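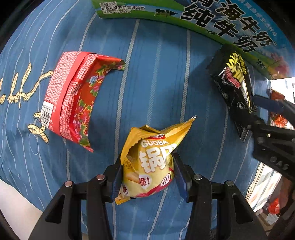
3.2 Dienstpläne und das Recht auf verlässliche Ruhezeiten

Bevor ich zu den Interviews komme, muss ich kurz beim Dienstplan bleiben, denn an ihm hängt im Pflegeheim arbeitsrechtlich fast alles (das habe ich am Anfang selbst unterschätzt!). Wer im Plan steht, muss kommen, und wer frei hat, hat frei. So weit die Theorie. In den 8 Häusern, die ich mit Urmila Sisodia besucht habe, sah die Praxis deutlich bunter aus: Da wird abends um halb neun noch angerufen, ob man nicht doch die Frühschicht übernehmen könne, und kaum jemand sagt nein.

Abbildung 3 zeigt eine Aufnahme mit Snackpackungen und einem Karton auf gestreiftem Stoff.

Ausgewertet haben wir 2.000 Planänderungen aus den Beständen der Träger Viltach und Drimora. Bei 35 Prozent davon lag zwischen Mitteilung und Dienstbeginn weniger als ein Tag. Mich hat das ehrlich gesagt umgehauen, Harish Nigam dagegen gar nicht – er hat selbst lange in der Nachtwache gearbeitet und hatte eher mit mehr gerechnet. Spannend fand ich, dass die Leitungen solche Anrufe meist gar nicht als Weisung verstehen, sondern als freundliche Bitte. Die Beschäftigten hören aber etwas anderes, vor allem in der Probezeit.

Dann die Ruhezeit: In Pflegeeinrichtungen darf sie auf 10 Stunden verkürzt werden, wenn dafür an anderer Stelle ein Ausgleich folgt. Die Verkürzung fanden wir in den Plänen ständig, den Ausgleich musste Yichen Shao regelrecht suchen (manchmal stand er als Bleistiftnotiz am Rand, manchmal gab es nur eine mündliche Zusage). Ob das vor Gericht hält, ist eine andere Frage, und dazu kommen wir in Abschnitt 4.

Eine Einschränkung noch: Bei Drimora wurden die Pläne im Januar auf eine neue Software umgestellt, und ältere Änderungen tragen dort keine Uhrzeit. Wir haben sie deshalb nur mitgezählt, wenn das Datum eindeutig war.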